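Prudside 卫浴 > 洗漱区 > 台盆

Zunano 一体式台面盆（白色，长方形盆腔）

售价：389 元
库存：有货，由 Costache 仓库发出
整单满 2,000 元免基础运费，上楼费另计
保修：两年

产品说明

Zunano 是一款台面与盆腔连在一起的洗脸盆，适合家庭卫生间、出租公寓和小型民宿。外形为长方形，盆腔也是长方形，四角做了圆弧，盆边平整。龙头装在后侧台面上，出水口朝盆腔方向。排水口开在盆腔靠后的位置，用金属按塞开合。

这款盆的主要用途是日常洗漱：洗脸、刷牙、洗手、搓洗小件衣物。后侧台面留出了放东西的地方，牙刷杯、香皂和一两瓶洗护用品可以直接摆上去，墙上不必再打孔装置物架。卫生间墙面不方便打孔的租户，可以优先考虑这一款。

盆腔的位置靠前，使用者站在盆前稍微低头就能洗脸，胳膊不需要伸得很远。后侧台面上的物品伸手可以拿到。孩子使用时请配脚凳。

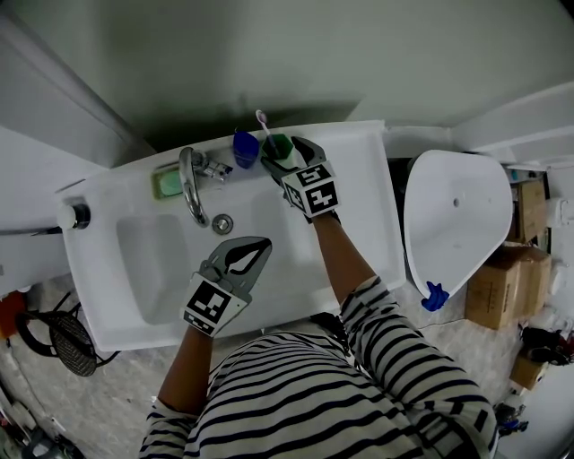
后侧台面怎么摆

台面以龙头为界，分左右两边。我们的建议是左边放香皂，右边放杯子。惯用左手的人可以反过来。

左侧：皂碟。浅绿色皂碟是长方形的，长边顺着台面后沿摆放，占地方少。香皂用完放回碟里，台面上不容易留下皂印。皂碟里的积水每天倒一次。

右侧：漱口杯。蓝色杯和绿色杯可以并排立在后沿，两个人合用一个卫生间时按颜色区分，不用贴标签。牙刷立在杯里，刷头朝上。杯子请尽量靠后放，洗脸时手臂的活动空间会大一些。

龙头旁边要给手柄留出转动的余地。摆好之后把手柄从关到开完整走一遍，确认不会碰到旁边的杯子，再固定下来作为日常位置。

高瓶子（洗发水、沐浴露）也能放在后侧台面上，但请选瓶底平稳的。带压泵的瓶子按压时会往后推，建议放在靠墙的一侧。

关于龙头

图片中的龙头为镀铬色弯管龙头，页面售价不含龙头，下单时可以在“加购”一栏里勾选。自备龙头也可以，购买前请确认是单孔安装。

弯管龙头出水口较高，往杯子里接水比较方便，盆里涮毛巾时也不容易碰到手。缺点是水开得太大时溅水会多一些，尤其是水压高的楼层。遇到这种情况，先把盆下的角阀关小一点，通常就能改善，不需要更换龙头。

换龙头时请在龙头底座和台面之间垫上随附的密封垫，不要省掉。密封垫不配套的话，水会顺着安装孔往下渗，柜体或者支架容易受潮。

包装内含物品

台面盆一件
金属排水塞一件
下水管及密封圈一套
安装用密封垫 2 片
安装说明书一份

以下物品不在包装内：龙头、皂碟、漱口杯、牙刷、洗护用品、毛巾。皂碟和漱口杯在本店 Dakby 洗漱用品页面单独出售，颜色以该页面的库存为准。

日常使用示例

早上的洗漱流程一般比较集中，杯子和瓶子拿起放下的次数多。把常用的东西固定在一个位置，用完放回原处，台面会好打理得多。下面是 Prudside 门店的 Ritu Shakya 给客户演示时常讲的几点，供参考：

牙刷杯用完先把杯底的水倒干净，再把牙刷放回去。

瓶装的洗护用品只留正在用的，备用的收进柜子。深蓝色的高瓶和浅绿色的小杯子放在龙头右边，从左边拿香皂时不会碰倒。

毛巾不要长期堆在台面上。湿毛巾贴着台面放久了，下面容易起水渍。

手上有泡沫时先冲干净再拿杯子，杯壁光滑，沾了皂液容易脱手。

晚上最后一个用的人把排水塞打开，让盆里的水排净。
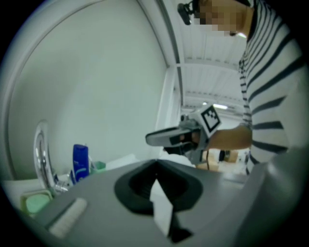

安装要求

安装前请先量好三处尺寸：左右两墙之间的净宽、后墙到门扇开启线的距离、下水口中心到后墙的距离。尺寸图可以在本页“下载”栏里找到，请按图核对，不要凭照片估计大小。

台面盆应当安装在水平的支架或者柜体上。放上去之后用水平尺沿左右方向和前后方向各量一次，不平的地方在底部垫片调整，不要靠打胶找平。

后沿与墙面之间的缝隙用防霉密封胶填满。打胶前把墙面和盆边擦干，打完胶以后至少放一夜再用水。

盆的旁边如果紧挨马桶，请留出清洁用的空隙。卫生间很窄的户型，建议先用纸箱板裁出盆的外形，在现场摆一下，看坐下和站起来的时候膝盖会不会碰到盆边。这个办法比较笨，但我们的安装师傅 Vasilică Dumitrescu 每次上门测量都这么做，退换货因此少了很多。

墙内水管老旧的，请先更换角阀再装盆。安装费由当地安装方收取，不包含在 389 元售价中。

清洁与保养

平时用软布蘸清水擦拭即可。有皂垢的时候用中性清洁剂，停留片刻后冲净。不要使用钢丝球、粗砂纸和强酸类洁厕剂，后者溅到盆面上请立即冲掉。

皂碟底下是最容易忽略的地方。每周把皂碟拿起来，连同台面一起擦一遍，杯底也一样。白色台面显脏，水渍和牙膏渍当天擦掉最省事。

排水塞可以整个取出。头发缠在塞杆上会让排水变慢，取出来清理以后原样装回，听到卡住的声音就是到位了。若取出时感觉很紧，请不要用钳子硬拔，先倒些热水软化皂垢再试。热水温度以手能承受为限，不要直接倒开水。

镀铬龙头用干布擦。水垢较重的地区可以用稀释的白醋浸湿布片，敷在水垢处，过后用清水冲净并擦干。

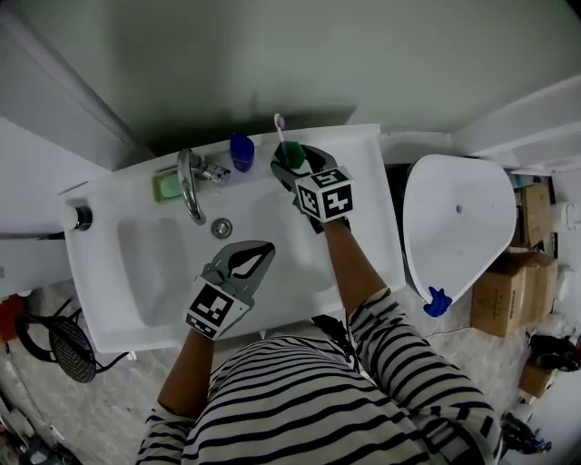 常见问题

可以只买盆，不买下水配件吗？
可以，请在备注里写明，我们会在发货前退还配件差价。

台面能承受多重的东西？
后侧台面按摆放日常洗漱用品设计，请不要坐在上面，也不要踩踏。

蓝色杯和绿色杯是同一个系列吗？
请到 Dakby 页面查看在售款式，两种颜色分开计库存，可以各买一件，也可以买同色。

有没有更窄的款式？
目前 Zunano 只有这一个宽度。窄款计划在十一月到货，想要到货提醒的客户可以把联系方式留给客服 Alina Chiriac。

旧盆能不能帮忙拆走？
仓库不提供拆旧服务。部分地区的安装方可以拆旧，费用请与对方当面确认。

收货时应该检查什么？
请在送货员离开之前开箱，先看四角和盆边有没有磕碰，再看盆腔内部。发现破损请拍照并拒收，我们补发新品，不收取运费。签收以后才发现的运输破损处理起来会慢一些，需要承运方核实。

买家留言

Marius Zamfir
装在出租房里的，租客用着没提什么意见。盆边平，擦起来快。安装说明书的字有点小，下水管那一页我是放大了看的。龙头是自己配的，孔位对得上。

Tincuța Stoica
家里早上抢着用卫生间，现在杯子和香皂都有固定的地方了。后面的台面比我原来那个好用，原来那个只能放一块香皂。送货的纸箱很厚实，里面没有磕碰。水压大的时候会溅水，照客服说的把角阀关小以后好了。

退换货

未安装、未打胶、包装齐全的产品，收货后十四天内可以退货，退货运费由买家承担。已经安装的产品不接受无理由退货，质量问题按保修条款处理。

保修范围包括盆体的非外力开裂以及排水塞的失灵。磕碰、错误使用清洁剂造成的表面损伤、安装不平导致的开裂不在保修范围内。申请保修时请提供订单号，以及盆体整体和问题部位的照片各一张。

客服时间：上午九点到下午六点
自提地点：Costache 仓库一楼提货口，提货前请先电话预约

相关产品

Dakby 漱口杯（蓝色、绿色）
Dakby 长方形皂碟（浅绿色）
单孔弯管龙头（镀铬色）
防霉密封胶（白色）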